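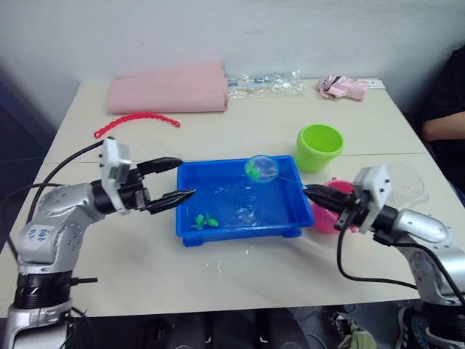 **Call for participants: evening readers wanted for the Hoarau letters**

We are looking for people who like old handwriting, or think they might come to like it, to help us read and type up the Hoarau family letters over the fall and winter. You don't need a degree, and you don't need to have done anything like it before. If you have ever sat with a grandmother's recipe card trying to work out whether it said "thyme" or "three," you already have a good idea of what the evenings are like.

The letters came to the Wiltavo Reading Room in two trunks and a hatbox. There are 1,253 of them, written between members of one large, talkative, frequently quarreling family who ran a dry goods store and later a small ferry. They wrote about everything: the price of lamp oil, a cousin's unsuitable fiancé, the mud, a piano that had to be taken through an upstairs window, the mud again. So far 236 have been typed up and checked, mostly by Bastien Baudry and a handful of patient friends, and we would dearly love to pick up the pace before the paper gets any more brittle than it is.

**What you would be doing**

You'll work from scans on a screen, so the originals stay safely in their boxes (though we do bring a few out now and then, because it's a pleasure to see them). You read a letter, type what you see, spelling mistakes and all, and put a question mark in brackets wherever you get stuck. Then another reader goes over it with fresh eyes, and the two of you settle the doubtful words between you. Some letters take twenty minutes. Aunt Odile's take a whole evening, since she liked to fill the page, turn it sideways, and write straight across what she had already written!

Most of the letters are in English, and a good number slip into French for a paragraph or two, generally when somebody is being gossiped about. If you read French, please say so when you write to us. We would be very glad of you.

**When and where**

We meet on Tuesday evenings from seven to nine at the Reading Room on Cestier Street, upstairs over the seed store. The door sticks, so give it a good push. The first session is in November, and we'd like readers to come to at least two evenings a month until spring. We know that life gets in the way, and a missed week here and there is no trouble at all. There is an elevator at the back of the building, and the parking lot behind the seed store is free after six.

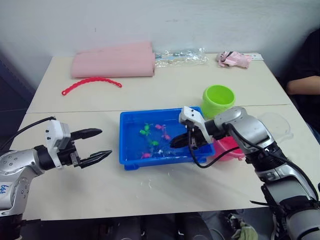
**Can I do the reading from home?**

After your first three evenings with us, you can. We like new readers to start in the room, where it's easy to lean over and ask what on earth a squiggle might be, and once you've settled in we'll set you up with a login and a batch of letters of your own.

**What we offer**

The places are unpaid, I'm sorry to say, but we do have a small grant from the Skurnberg Fund that lets us pay each reader $600 toward travel and other costs for the season, in two parts. You'll also have your name in the printed edition, a copy to keep, and a standing invitation to the supper we hold when the last box is closed. Tea and coffee are provided, and the cake situation is usually good.

**How to apply**

Send us a page or less telling us who you are, why this appeals to you, and which evenings you could manage. Please don't fuss over it. Along with your note, try your hand at the sample letter pinned up in the downstairs hallway, or ask us to mail you a copy. It's one of the ferry letters, with a hard word in the second line, and we aren't expecting anyone to get it perfectly right. We just want to see how you go about it.

Notes can be left in the box by the door or mailed to Bastien Vasseur, Wiltavo Reading Room, 733 Cestier Street. We'll start reading them on Thu 1 July and will write back to everyone, though it may take us a few weeks. If you'd prefer to come up and have a chat first, you are very welcome on any Tuesday evening.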